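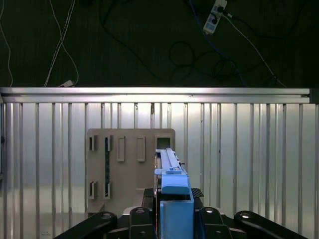

Bittencourt Contra & Square Dance Club – Sound Gear

Junar 180 Portable PA

Page last updated October 11, 2018

If you've danced with us at the Bittencourt hall any time since last May, you've heard the Junar. It replaced the old brown column speakers, which I loved dearly and which made every caller sound like they were reading a bus schedule through a sock. The Junar 180 is a small powered PA: two speakers, a six-channel mixer that snaps into the back of one of them, and 180 watts total. That doesn't sound like much if you come from rock bands, but it's plenty for a caller, a fiddle, a piano and a wood floor full of feet.

I look after the sound gear for the club and I've set this thing up more times than anyone should, so I get a lot of the same questions by email. I'm putting the answers all on one page. Members can borrow the system for their own dances, weddings, barn parties and so on, and this is also the page I send to other clubs when they ask what we bought and whether we'd buy it again. (Yes! With a couple of grumbles, see below.)

What it sounds like

Voices first, because that's why we bought it. A caller has to be understood by someone at the far end of the hall who is being swung in circles at the time, and the Junar does that really well. Consonants come through clean. You hear the "t" at the end of "right," and if you've ever had a whole line go left because they missed one word, you know how much that matters. Our softer-spoken callers no longer have to eat the microphone, and the louder ones don't make the people near the stage wince.

Fiddle is lovely through it. Piano is good, a little thin in the left hand, so I turn the low knob up a hair on that channel and leave it there. Guitar depends on the guitar. Upright bass I mostly don't run through it at all – the hall carries the bass fine on its own, and when I did try it the speakers got a bit huffy at the bottom end. If your band has an electric bass player, have them bring an amp.

Recorded music is fine too. We use it for the waltz at the break when the band wants a cookie and a sit-down. It won't shake the windows, but for a waltz you don't want the windows shaking.

The mixer

Six channels. The first two take microphones only, the next two take a microphone or an instrument, and the last pair is meant for a phone or laptop. Every channel has its own volume, plus high and low tone knobs, and the first four have an echo knob that I beg you to leave alone. Echo on a caller is a disaster. It sounds gorgeous for one sentence and then the whole floor is a half beat behind.

Our usual setup is caller on one, spare caller mic on two, fiddle on three, piano on four. I've put colored tape next to each knob where I usually have it for our hall. Your room will be different, so start with everything at the tape and go from there, but please don't peel the tape off! I had to guess it all over again last spring and it took me most of an evening.

There's no phantom power on this mixer, so if you have a fancy studio microphone that needs it, it won't work here. Regular stage mics are what you want. Two come in the bag.

Stands

We didn't use the stands Junar sells. They were wobbly when I tried a pair in the store, and I have bad memories of a speaker leaning slowly toward a pianist. We got Testanis stands instead. They're heavier to carry and worth every ounce, with wide legs and a pin that goes right through the pole so it can't slide down. Put the pin in. I know the clamp feels tight enough. Put the pin in anyway.

Get the speakers up above head height and aim them at the middle of the floor. The most common complaint I hear from borrowers is that the front of the room is too loud and the back can't hear, and every time I've gone to look, the speakers were down at chest level, blasting the first couple in each line.

Power and cables

One speaker plugs into the wall and holds the amp. The other one gets its signal and its juice from a long speaker cable, so you only need a single outlet for the whole PA. That was a big selling point for us, with the stage outlets at the hall being where they are. You'll still want a power strip for the keyboard, the band's pedals, somebody's phone and the little clip lights for the music stands.

Run cables along the wall whenever you can. If one has to cross where people walk, tape it flat its full length, and not with duct tape, please – it leaves goo on the cable and pulls the finish off the floor. There's a roll of cloth gaffer tape in the bag. Leave any extra length coiled back by the stage, under a chair or behind the piano, where dancers won't find it with their shoes.

Coil the cables loosely when you pack up. Don't wrap them around your elbow. That twists the wires inside and then one night the fiddle crackles and everybody looks at me. There's a Velcro tie on every cable, and I would love to see them all come home.

Carrying it around

The two speakers latch together face to face with the mixer tucked in the back, and you get something like an oversized suitcase with a handle on top. It fits in the back seat of my very small car. I can lift it by myself, though I won't pretend I enjoy the stairs. The stands go in their own long bag and the mics, cables, tape and spare fuse are in the blue duffel. So three things to carry, and if you arrive with fewer than three, go back and look in your hallway.

Setup is quick once you've done it. Teardown is quicker, especially when people want pie.

The grumbles

The latches are plastic, and one of them is already getting stiff. It needs a firm thumb. Please don't use a screwdriver on it.

The fan in the powered speaker comes on when it warms up. You can't hear it over a reel, but you can hear it over a quiet waltz if you're sitting right beside it. I keep that speaker on the side away from the band.

And the power light is a very bright blue that shines right in the caller's eyes if the speaker is turned wrong. I stuck a dot of tape over it.

What about the Tundis?

Several people have asked why we didn't get the Tundis, and we did borrow one for a dance to compare. It's a nice system, a single tall column, very elegant, and it fills a room evenly. For a singer with a guitar I might even like it better. But it had fewer inputs than we need for a caller plus a full band, and you have to stand it pretty much in the middle of the stage, right where our piano lives. The Junar's two speakers can go out to the corners and we keep our stage. If your club dances mostly to recordings in a smaller room, give the Tundis a listen before you decide.

Borrowing it

Members can have it free for any date the club isn't dancing. Email the sound gear address with your date and where you're taking it, and I'll write back with a yes or a no and a time to meet at the hall. I like to do a quick run-through with first-time borrowers, so leave yourself a few extra minutes. Other clubs, ask me too – I usually say yes if you're close enough to drive it back the next day.

It can't go outside if there's any chance of rain, and it can't stay in a car overnight in winter. If something stops working, put a piece of tape on it and write what happened. I won't be mad. I'd much rather find a note than find out during the first dance.

More from Sound Gear

Wireless headset mic for callers
Testanis speaker stands (pair)
Clip-on music stand lights
Hall piano: tuning and where the bench goes
Old column speakers – free to a good home
Borrowing rules for members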